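March 22, 2025
Posted by Danjuma Abubakar
2 shares | 7 comments

Notebook: starch paste trials, continued

Picked up again from the July batch, which was abandoned when the fridge failed. Same question as before: does the wheat starch paste for the cotton linings lose tack faster when it is sieved once or twice, and does the cooking time matter more than either.

Paste cooked in the small double pan, one part starch to five parts water by volume. Soaked 29 minutes before heating because I was on the phone; the protocol says 30 and I am treating it as 30. Stirred without a break until it turned from white to gray and translucent, then held at 80 °C. Batch A came off the heat early. Batch B stayed on until the spoon left a clean track. Both cooled under cling film pressed onto the surface. Still got a skin on B.

Sieving: A split into A1 (one pass) and A2 (two passes), same for B. Horsehair sieve, not the nylon one. The nylon one has a tear near the rim and should be thrown out, Mirko.

Strips were cut from the plain cotton, warp direction marked in pencil on the back of each. Pasted with the flat brush, laid onto the manila board, smoothed with the bone folder, then under the glass plate with blotter. Changed blotters twice.

Results so far:
A1 — grainy, drags under the brush. Two strips lifted at the corner on first bend.
A2 — smoother, but thin. Soaked through the cloth and left a shine on the face side. Not acceptable for linings.
B1 — good body. Slight ridges from the brush, flattened in the press.
B2 — best of the four. No strike-through, no lift at the fold. Dries stiffer than I would like.

Peel test was done by hand, so treat the ranking as a ranking and nothing more. Evaristo has a spring gauge that he says reads low. A gauge that reads low by the same amount each time would still be usable; I have asked him to bring it in.

Cooking time looks like the larger effect. Going from A1 to B1 changed more than going from B1 to B2. One session is thin evidence and the two batches were stirred by different people (me, then Lucrezia), so I would want the order swapped before writing it into the Plondach recipe sheet.

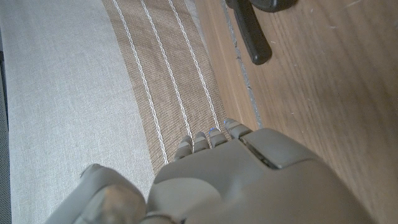

Textile and Paper Workshop — Linings Group

Storage. B2 leftovers are in the jar labeled Tikow, second shelf. No preservative added. Check for sour smell before using and throw it out at the first pink spot. Do not thin it cold; it breaks into lumps and the sieve will not save it. If it has set hard, push it through the sieve first, then work in water with the brush a little at a time.

Aldo asked whether methyl cellulose could be mixed in to slow the drying. Possible, but that is a separate trial. Mixing it in now would leave us with three variables and no baseline.

To do:
— repeat A and B with Lucrezia stirring first
— cut new strips across the weft, same cloth
— fold test after a week under weight
— order blotters, the thick ones
— rewrite the soak step so the clock starts when the water goes in

Contact: Danjuma Abubakar, workshop desk | © 2025 Linings Group | Back to top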